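Sunport Learning Workshop
Progress report to the Grovine Fund
Prepared by Krystyna Gajewski, 2019-03-04

Summary

Work on the gear kits is on schedule for sorting and behind schedule for printed instructions. The bench room at Skesham is in regular use. Spending is within the approved budget, with one request for a change, set out below.

Sorting and inventory

When the grant began, the donated parts were stored in mixed bins with no record of what was in them. Naveed Ghumman and Fahad Kazmi have now been through all of the bins. The inventory stands at 1,108 usable parts, covering gears, shafts, spacers, base plates and cranks. Parts with cracked hubs or missing teeth were set aside and are not included in that number.

Each usable gear was checked on a test shaft before it was entered in the list. A gear passes if it turns freely and the teeth mesh with a reference gear for a full rotation. This took longer than we had planned – the original schedule allowed for a visual check only – but it has cut down on problems at the bench. We would do it the same way again.

Parts are stored by shaft size first and diameter second. We tried storing them by color, and it did not work well, as the same color was used for different shaft sizes in the older donations.

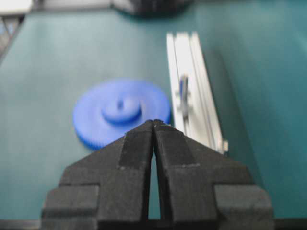
Gear kits are being built to one standard layout so that a teacher can open any of them and find the same parts. Each kit has a drive gear, a set of smaller gears, shafts, a crank and a base plate. The large gears have needed the most attention. The blue plastic one on the teal-green table has a row of small, closely spaced teeth around the rim and a raised hub with a dark bore in the center, and gears with teeth this fine have to be set at the right distance from their neighbors or they skip. Fahad has drilled the new base plates with this in mind. The older base plates will be used only with the coarse gears.

We have completed 15 kits. The target for the full grant period is 100. The pace should pick up now that the sorting is finished, and we expect to deliver the next batch to the Talpur schools in April.

Classroom trial

Ghazala Jadoon ran the kits with two classes at Talpur. Students built a simple gear train, counted turns of the crank and compared them with turns of the last gear. Both classes finished the first activity in the time allowed. The second activity, which adds an idler gear, ran over in both classes and will be shortened.

Comments from the teachers were mostly practical. They asked for a lid that stays shut, a parts list inside the lid, and spare shafts. The shafts roll off desks and get lost. We have added two spares to every kit and are looking at a foam strip to hold them in place.

Instructions

The instruction cards are late. Rizwan Farooqui has drafted the text, but the drawings for the second and third activities had to be redone after the base plate was changed. Final drawings are now with the printer for a proof. Schools that already have kits are using photocopied drafts.

Budget

Materials are slightly under budget because fewer new gears had to be bought than expected. Storage trays are over. We ask for approval to move the unspent part of the gear line to storage and packaging. The total would not change. Receipts are attached to the financial form.

Next period

Finish the proof of the instruction cards and print the full run.
Build and deliver the April batch.
Cut the idler activity down to fit one class period.
Replace the test shaft, which is worn at one end.
Collect written feedback from the Talpur teachers.

Questions on the inventory should go to Naveed, and questions on the trial to Ghazala. The full parts list can be sent on request.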